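We use cookies to keep you logged in and to count visits. Accept | Settings

Urton Repair Forum > Phones and tablets > Screens

Replacement screen for Jandeo tablet: glued or clipped?
Posted by dagim_g, 22 June 2020

I need a new screen for a Jandeo 10 inch tablet. The glass is cracked from one corner and touch has stopped working down the left side. The picture underneath is fine. Two sellers have the part. Ambaye sell the glass and touch layer alone for £33. Brudus sell the whole assembly, glass and LCD already bonded, for £54. I have done two phone batteries and one charging port, nothing with glue. Is the cheaper part worth the trouble?
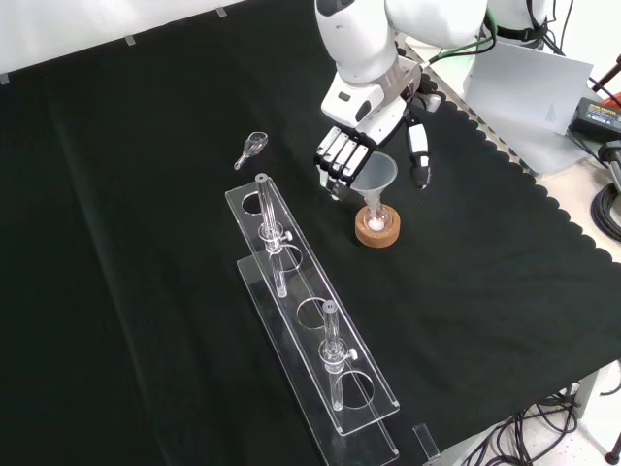
Svatopluk Štefanec wrote:
Get the bonded one. Splitting the old glass from the LCD without a heat plate is how you end up buying both. I've done a fair few of these and I still crack one now and then.

chaltu_gidey
Disagree. On the early Jandeo 10 the glass is only taped round the edge, with an air gap behind it. Hair dryer, thin card, go slowly. Mine took an evening and it has been fine since November. Check the model number on the back before you order. If it ends in 523 it's the taped type.

Svatopluk Štefanec
Fair enough if it is the taped type. The later ones are fully glued and look the same from the front.

dagim_g
Mine ends in 523. Does the Ambaye part come with the tape already on?

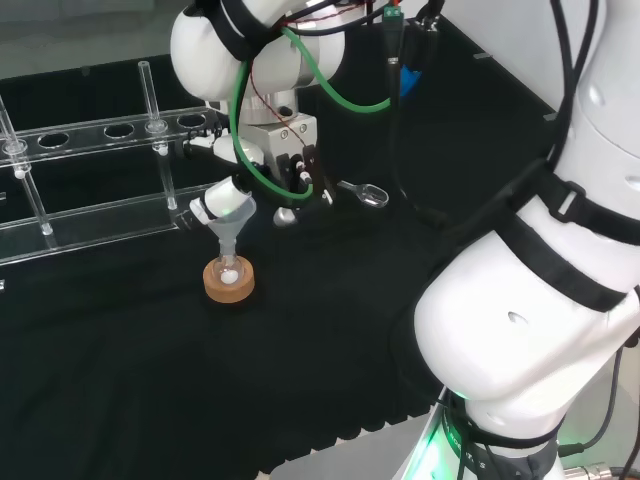 Gripper and metal spatula on the black cloth

chaltu_gidey
Mine didn't. I bought a 2 mm roll separately. Clean the old stuff off the frame first or the glass sits proud at the corners. And plug the new one in and test the touch before you peel anything. They won't take it back once the film is off.

G. Zeleke
I'd still pay the extra. I had an Ambaye part with a dead strip along the bottom and the refund took weeks. Brudus test each one before it goes out, or they say they do.

dagim_ejigu
They all say that. My Brudus screen had a bright spot in the middle. They did swap it quickly though, and paid the postage.

dagim_g
Thanks all. Ordered the £33 one and a roll of tape. Will post when it's in.

Svatopluk Štefanec
Disconnect the battery first.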